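Subject: Re: [finishes] Two-part coating on white worktops, dull patches after cure

On Monday the Rukville shop wrote:

> We sprayed 24 panels with the Mornuna matte and got dull patches
> on 3 of them. Same batch, same gun, same operator. The data sheet
> says 4 hours between coats and we kept to it. Is this a mixing
> problem or a humidity problem?

Probably neither. We had the same fault at Rollach last June and spent two weeks blaming the hardener. The patches followed the sanding, and where the first coat had been cut back with a worn disc the second coat flashed off at a different rate.

Check the film build before you change anything else. If the dull areas read thinner than the rest, you have a sanding fault. If they read the same, look at the thinner – the slow grade behaves badly in a cold booth.

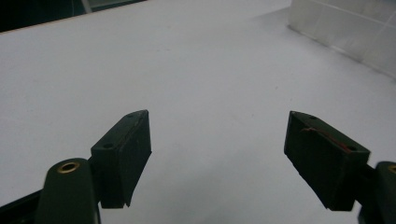 On the interval, 4 hours is fine at the temperature printed on the sheet. Below that we leave the panels overnight and scuff them in the morning. It costs a day per batch, but our rejects dropped to nearly nothing over the next 544 panels.

I would not try to polish the dull patches up. A matte finish goes shiny where you rub it, and you end up recoating the whole top anyway. Scuff, wipe with the Lefèvre cleaner, one full wet coat, then leave it alone.

Can you post the booth temperature for both coats? The disc grade too, if anyone wrote it down.

Rollach finishing shop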